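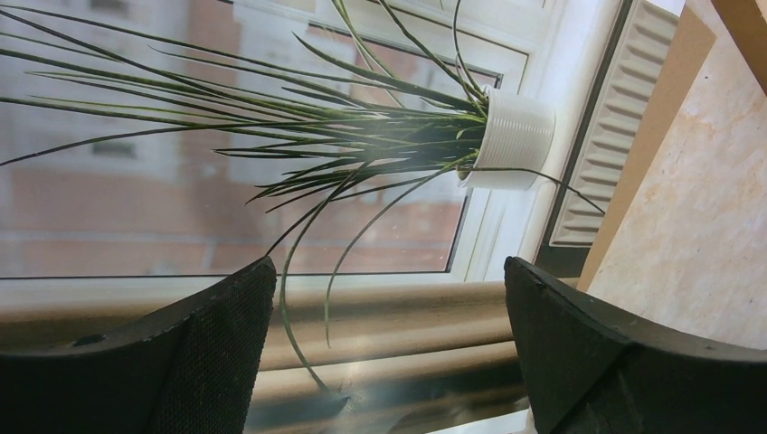 Anhang 1: Grünpflanze mit schmalen Blättern, weißer Topf

Listenarchiv > Zimmerpflanzen > Gießwasser und Düngung

Betreff: Re: Leitfähigkeit nach Umstellung auf Zonholm

Hallo Thirumalai,

Thirumalai Fernandes schrieb im November:
> Mein Leitungswasser liegt laut Messgerät bei 456 µS/cm. Mit
> Zonholm in halber Dosis komme ich deutlich über 500. Ist das
> für Grünpflanzen schon zu viel? Einige Blattspitzen werden braun.

Der Messwert allein sagt wenig aus. Die Leitfähigkeit erfasst die Summe der gelösten Ionen und unterscheidet nicht zwischen Calciumhydrogencarbonat aus der Leitung und Nitrat aus dem Dünger. Bitte gib zusätzlich die Karbonathärte an. Liegt sie über 10 °dH, würde ich zuerst verschneiden und danach erst die Dosis ändern.

Zur Messung selbst: Das Drekik kompensiert die Temperatur, braucht dafür aber Zeit. Elektrode eintauchen, kurz schwenken, 3 Minuten warten, ablesen. Wer sofort abliest, bekommt bei kaltem Wasser falsche Werte.
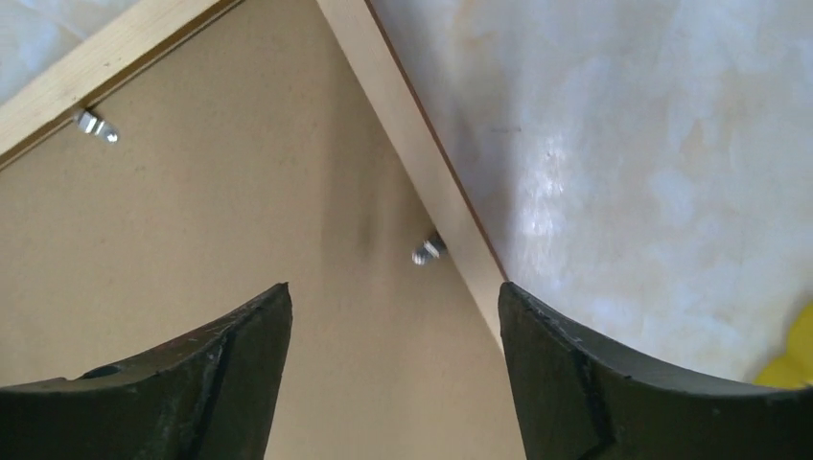
Anhang 2: Greiferfinger, dunkelgrün

Braune Spitzen haben mehrere mögliche Ursachen. Salz im Substrat lässt sich über das Drainagewasser prüfen: Topf mit entmineralisiertem Wasser durchgießen, Ablauf auffangen, messen. Ist der Ablauf wesentlich höher als das Gießwasser, hat sich etwas angereichert. Dann gründlich spülen und vier Wochen nicht düngen.
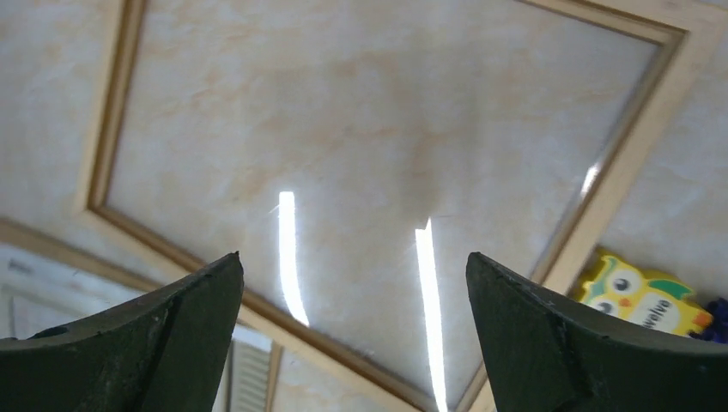 Trockene Heizungsluft kommt ebenfalls in Frage, vor allem wenn nur die älteren Blätter betroffen sind und der Ablauf unauffällig bleibt. Die Düngermenge zu senken hilft in diesem Fall nicht.

Die Tabelle von Joseph aus dem Berkosero-Thread gilt übrigens nur für Hydrokultur. Für Erde bitte nicht übernehmen.

Gruß
Manikandan Naidu

Kontakt zur Listenverwaltung | © Listenarchiv Zimmerpflanzen | Nach oben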